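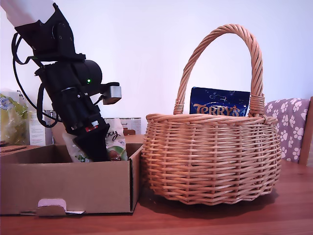 An open cardboard box on a wooden table.

A cardboard box is a container made from paperboard or, more often, corrugated fibreboard. It is used to pack, ship and store goods. In the packaging trade the word "cardboard" is usually avoided as imprecise, and boxes are described by the type of board they are made from. In everyday Australian English a box of this kind is also called a carton, particularly when it holds drinks, eggs or fruit.

Terminology

Paperboard, also called boxboard, is a single thick sheet and is used for cereal packets, shoe boxes and similar light packaging. Corrugated fibreboard has a fluted inner sheet glued between two flat sheets known as liners. Solid fibreboard is made of several flat plies pasted together and is heavier than corrugated board of the same area. A flattened box that has been cut and creased but not yet assembled is called a blank, or a knock-down if its side seam has already been joined.

History

Commercial paperboard boxes were in use in Europe by the early nineteenth century. Pleated paper was patented in England in 1856 as a lining for tall hats, and corrugated paper was patented in the United States in 1871 as a wrapping for bottles and glass lamp chimneys. Liners were added to both sides of the fluted sheet within a few years. Corrugated boxes gradually replaced wooden crates during the first half of the twentieth century, after the railways agreed to accept them for freight.

In fruit-growing districts the change came later. The packing shed at Tindolham continued to use softwood cases for pears long after its neighbours had moved to cartons, and the case mill at Paton, which supplied it, was the last of its kind in the district. The mill closed in April 1962. Its stencils and nailing bench are held by the museum at Mistevville, along with 205 printed carton labels from local orchards.

Construction

The most common design is the regular slotted container. It is made from one piece of board, with four side panels and four flaps each at the top and bottom. All flaps are the same length, and the outer pair meet at the centre when closed. The join between the first and last panels may be glued, taped or stitched with wire.

Other designs include the full overlap box, in which the outer flaps cover the whole width of the base, and the telescope box, which has a separate lid that slides down over the body. Die-cut boxes are stamped out in more complex shapes and often need no tape - the mailer with tuck-in sides is a familiar form.

Flutes

Flutes are classed by letter. The letters record the order in which the profiles were introduced and do not follow their size. A flute is the thickest of the original three, B flute is thinner and resists crushing well, and C flute falls between them and is widely used for shipping. E and F flutes are fine enough to be used in place of paperboard. In a finished box the flutes normally run vertically, as board is stiffer along the flute than across it.

Strength

Two laboratory tests are in general use. The burst test measures the pressure needed to rupture the board, and the edge crush test measures the load a standing strip will bear. Stacking strength falls with humidity, with time under load and with any overhang on the pallet. The Heiskanen packing guide, used by several growers' co-operatives, limits stacks of standard fruit cartons to 6 layers in cool storage and 4 in open sheds.

Recycling

Corrugated board is collected from households and businesses in most Australian council areas. Boxes are flattened, baled and pulped, and the fibre is made into new board. Fibres shorten each time they are processed, so some new pulp has to be added to maintain strength. Waxed cartons and board heavily soiled with food or grease are generally not accepted. Small amounts of tape are screened out at the mill.

See also

Corrugated fibreboard
Folding carton
Packing case
Pallet

This page was last edited on February 1, 2018.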